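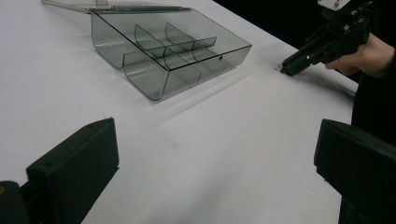 June, 15:40. Clear box, segmentation

Depth on the smoky box is still bad. The white table comes through the walls, so the planner takes the box as free space. Elif Naz raised the mask threshold in Firnelo from 500 to 800. I see less noise, but the dividers merge into one blob where they overlap the walls.

To do:
- fit the rim lines first, then the walls
- treat the open lid as a separate obstacle
- ask Mpho if the shadow can be masked before the depth step

Rerun with 5 seeds, same config.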